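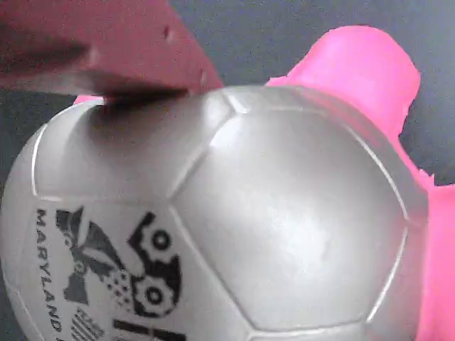 Notebook, leather bench – 2001-12-14

Print this page | E-mail this page

Carried over from the last entry: the wax thread question. I said I would settle it before the holidays and I have settled half of it, which by the standards of this notebook is a landslide.

Setup as before. Two strips of 8 oz vegetable-tanned shoulder, saddle stitched, one with the linen Telma Daza likes and one with the polyester I like. Same awl, same hands, same bad chair. Each strip got a 50 mm seam and hung off the ceiling hook with the bucket on the end. I add water a cup at a time until something lets go.

Linen strip 1: thread broke at the third hole from the edge.
Linen strip 2: same hole. Suspicious.
Linen strip 3: leather tore before the thread did. Telma claims this as a win for linen. I have written it down as a loss for leather.
Polyester strip 1: leather tore.
Polyester strip 2: knot slipped. My knot. Struck from the record, then put back in the record after a discussion.
Polyester strip 3: ran out of bucket.

So polyester is stronger, as the label on every spool has been telling us for years. What the bucket can't say is which one looks right on a book cover after a decade of being handled, and that is what Telma cares about, and the customers too, annoyingly.

Stitch spacing. I punched two test rows on scrap with the Tseng irons, which arrived with the tips polished on one side only. Spent longer than I want to write down getting the other side to match. They now go through cleanly and come out again with only moderate swearing. The finer spacing makes a handsome row and a weak one – perforated stationery, basically. Going back to the wider iron for anything that carries weight, the finer one for wallets and for showing off.

Glue. The Zarkedeck contact cement is still skinning over in the can. Lid was on. Lid was on tight, whatever the note taped to it says. I decanted what was left into a jam jar and it has behaved since, so either the can is bad or the cement prefers raspberry. Open time on the back of the tin is given as 10 minutes; in this room in December I would wait longer and go and do something else. Edges glued yesterday and pressed overnight had lifted at one corner on the big folio. Roughed it up, reglued, put the iron back on top. Check in the morning.

Edge finishing. Tried gum tragacanth against plain water against beeswax. Sanded all three the same, 220 then 400 then 600. Water came up better than it had any right to. Tragacanth is shinier but it darkened the pale side, and I didn't see it until I took the strip over to the window. Beeswax on top of water is the current favorite. Telma rubbed all three with her thumb, with her eyes closed, and picked the tragacanth. We are not speaking about it.

Dye. The oxblood is closer to ox liver. Two coats, rubbed back, still has a green sheen where it pooled along the spine. I think I'm putting it on too heavy. Next time: damp the leather first, cut the dye by half, and use the wool dauber Instead of the sponge. (Capital letter because Instead is the brand name on the dauber. I didn't name it.)

Stock: the shoulder order is down to 156 in the ledger, offcuts not included. The ledger and the shelf disagree and I am backing the shelf. Brass rivets, plenty. Needles, two good ones and a jar of bent ones I keep for reasons of sentiment.

To do:
– repeat the linen strips with the third hole set farther in from the edge
– bigger bucket
– write to the tannery again about the loose grain on the belly pieces
– new blade in the skiver before it eats another strap
– ask Telma where the bone folder went. The good one.

Later, same evening: found the bone folder. It was in my apron. Last item withdrawn, and I would be grateful if it didn't come up.

Contact the bench | Copyright 2001 | Back to top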